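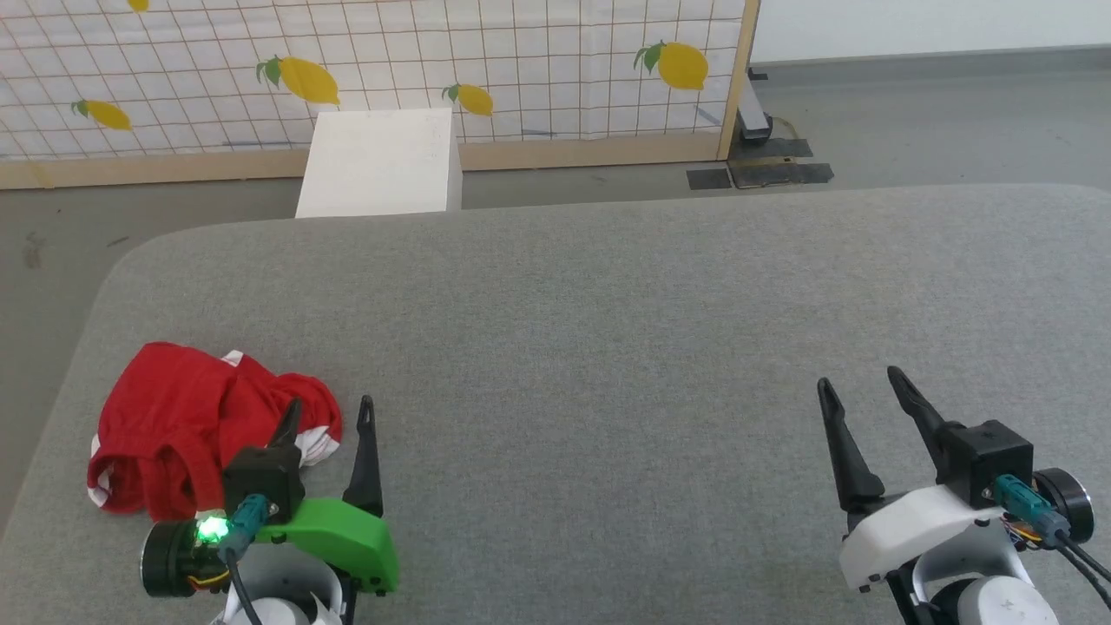

Omby Robot Club: your questions answered

What do you do at the club?
We teach a two-armed robot to handle clothes! This term's project is called Prener, and the aim is to get from a crumpled heap to a tidy fold using two grippers and a lot of patience. Members drive the arms themselves, record their attempts, and then train the robot on the best ones.

Why clothes?
Because they're brilliantly awkward. A block has the same shape every time you pick it up, and a T-shirt never does. It slides, it hides its own sleeves, and it looks different every time you drop it. You learn a huge amount about sensing and planning from one pair of shorts.

Do I need to know how to code?
No. Plenty of members arrive having never written a line. You can start by driving the arms, sorting recordings or fixing cables (there are always cables). If you'd like to code, we use Python and someone will sit with you while you find your feet.

How old do I have to be?
Year 9 and up. College students are very welcome, and we usually have a good mix.

When do you meet?
After school, 4.15 until 6. You can come late if your bus is slow, just slip in and find your group.

What does it cost?
£39 for the term, which covers parts and biscuits. If that's a problem, speak to Ataahua Stubbs, who runs the club, and she'll sort it out with you privately.

How many goes does the robot need before it learns something?
More than you'd think! Our first fold was trained on 76 recordings and it managed to pick up a sleeve and wave it about, which got a cheer anyway. We're aiming for 900 by the end of the project. Everyone's recordings go into the same pot, so your wobbly first attempts sit next to everyone else's.

What is the Butkienė Cup?
It's our end-of-project contest, held in February. Teams of up to 5 get one garment, dropped on the table by another team, and ten minutes on the clock. Points for neatness, points off for driving a gripper into the padding. Please stop doing that, by the way, the cover is a pain to get back on.

Can I bring my own clothes for it to fold?
Yes please. Bright colours with a contrasting trim are great, as the edges are easier to spot on camera. No zips or sequins, and nothing you'd be upset to see snagged.

Is it safe?
Yes, with sensible habits. Tie back long hair, take off lanyards and keep your hands off the table while the arms are powered. New members do a short session on the stop button before they drive.

What's Bondent?
Our name for the shared folder with all the recordings, notes and half-finished scripts in it. You'll get a login at your second session.

How do I join?
Pick up a form from the school office, or turn up at 4.15 and ask for Ataahua. You can try one session free before you decide.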